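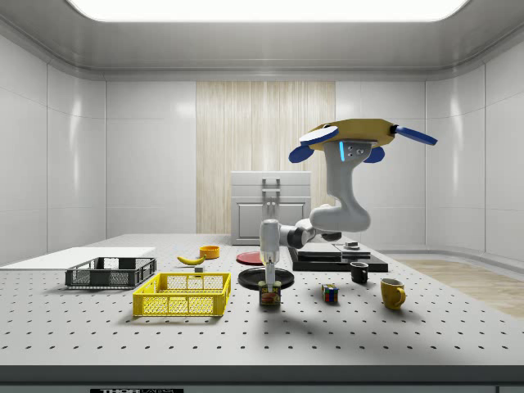
The fault that cost Erker most of a summer never damaged anything. It did not bend a gripper or trip a motor. It sat in a simulated tabletop cell and reported success.

Erker sells software that tests picking arms before they are let near a real bench. Its customers send in the grasping program they mean to use, and Erker runs it in simulation against a table of household things: cans, mugs, bowls, plates, baskets. A program that passes goes on to hardware. In the spring the firm was preparing a program for Fernov, which wanted arms to sort returned kitchen goods at its Wulside depot.

The program did well. Out of 291 trials on one version of the table it was marked as having failed 14. Fernov was pleased with that and asked for a date to start on the real arm.

Sorin Dobre, who looks after the test runs, was the one who held it up. He had been replaying trials at quarter speed to find a clip for a customer talk, and he noticed that in some of them the can left the table before the fingers had closed on it. The gap was small. At normal speed it looked like a clean lift.

"I thought it was a drawing error," he says. "We get those. The picture is a step behind the physics and things look as if they float. So I checked the contact log, and there was no contact."

The cause was a setting called grasp assist. Early in development it is common to let the simulator fix an object to the gripper once the two are near enough, so that people working on the arm's path are not held up by slippery fingers. It should be turned off before scoring. At Erker it had been turned off in the main settings file, but an older file for this table was loaded afterwards and turned it back on.

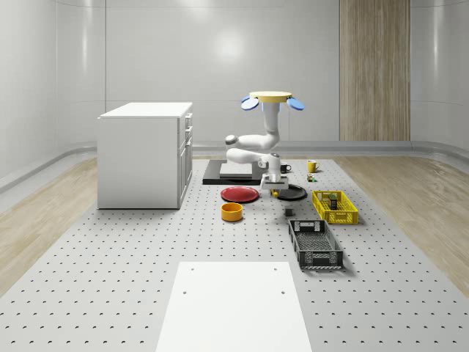

With the assist removed, the same program was run on the same table. It now dropped the can in more trials than it kept it. Light objects were knocked over as the fingers came down. The worst results came when an object lay close to a plate, where one finger could touch the rim first and stop short.

Lucian Olteanu, an engineer at Coman, was brought in by Fernov to look at what a real arm would have done. His concern was force. A gripper that believes it has hold of something will move off at full speed, and the Wulside bench was planned with two people packing beside it. The guard was specified for an arm that rarely dropped things.

"A tin landing on your foot is a minor injury," Olteanu says. "A mug thrown off at shoulder height is something else. The risk assessment used the drop rate from the simulator, and that rate was wrong."

His report, dated August 17, 2024, asked for two changes. Erker now refuses to score any run in which an object moves with the gripper without a recorded contact on both fingers. Fernov has agreed to a slower first metre of travel after each pick, until the load reading settles.

Erker also went back through its older results. Dobre found the same file loaded in work for one other customer, whose arm had not yet been installed. That customer was told the next morning.

The Fernov program has been retrained and is being scored again. The start at Wulside has been put back to October, and the guard is being redrawn in the meantime.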